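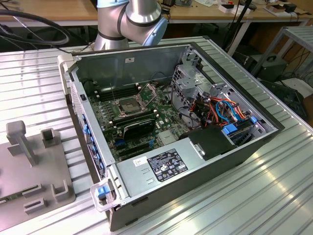 Visual Localization of Components for Robotic Disassembly of Desktop Computers

Student project report, Mellum Laboratory for Automated Recycling

1. Task

The project covers the perception step of the Mellum disassembly cell. Given an open desktop tower lying on its side, the system must return the class and position of each part the arm may have to reach: memory slots, CPU socket, graphics card, drive cage, power supply, cables. Gripping and unscrewing are handled in a separate project and are not evaluated in this report.

Earlier work in the cell used a stored layout for each case model. This fails when a case has been modified by its owner, and it requires a new layout file for every model received. We tested whether a detector trained on mixed cases could replace the stored layouts.

2. Data

Images were recorded with a fixed camera at the workbench. The full set has 3,000 images, of which 177 were rejected for motion blur or wrong exposure. The remaining 2,823 were labeled by hand with the Cabello annotation tool. The test split has 867 images and shares no computer with the training split.

Cables were labeled as regions and all other parts as boxes. A socket was labeled the same way with or without a processor. Parts more than half hidden by cables were given a separate "covered" flag.

3. Method

Two detectors were compared. Condetti is the one-stage network already running in the cell for screw detection. Grilness adds a second stage that takes the outline of the case as input and rescales the image to it before detection. Both were trained on the same split with the same schedule. Image positions were converted to robot coordinates with a plane calibration at the height of the case floor.

A detection was counted as correct if the class matched and the box overlap was at least 0.5.

4. Results

Grilness gave better results than Condetti on memory slots and CPU sockets, which are small relative to the case. On power supplies and graphics cards the two were nearly equal. Both did poorly on covered parts. In the test split 58 covered parts were missed by both networks, most of them inside drive cages where power and data cables cross.

Drive clips and other colored plastic tabs were sometimes reported as expansion slots. Adding a "plastic tab" class to the training labels removed most of these errors but lowered the score for slots slightly.

The plane calibration is a second source of error. Parts well above the case floor, such as the top face of a power supply, are shifted outward from the image center. The shift is small enough for a suction tool but too large for a screwdriver bit.

5. Open points

Depth data should be added before the results are used for unscrewing. Cable removal has to come before any second detection pass, and the cell software currently allows only one pass per computer. The labels for Cabello version 2 still need to be converted; the script is in the project folder under tools.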